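Bruvau Desk Mats in Black, Two-Pack: Review
Posted May 4, 2020 by Donal Mac Carthaigh
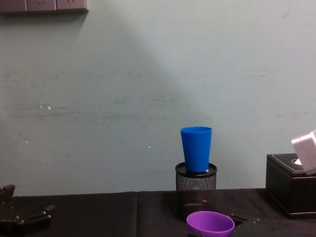
I bought the Bruvau mats in February to cover a table that had picked up a lot of ring marks. They come rolled in a tube and took two nights under some books to lie flat. My table is against the wall under the sockets, so I wanted the back edge to sit straight, and it does. Black was the only color Letero had in stock. It looks fine with the mesh pen holder, and the kids' blue and purple plastic cups show up well against it. The seam between the two panels is easy to see, and I would have preferred one long piece – Bruvau doesn't make one in my size.

Writing on it is comfortable. A ballpoint doesn't dig in, though thin paper needs a second sheet underneath. Crumbs brush off. Pencil shavings take a damp cloth.

My older mat was a Heffernan, 70 cm wide, and it curled at the corners within a year. These haven't yet. The smell on opening was strong and took 8 days to go.

I would buy them again at the sale price, but I wouldn't pay full price for a pair with a join in the middle. Delivery was quick and the tube arrived undamaged.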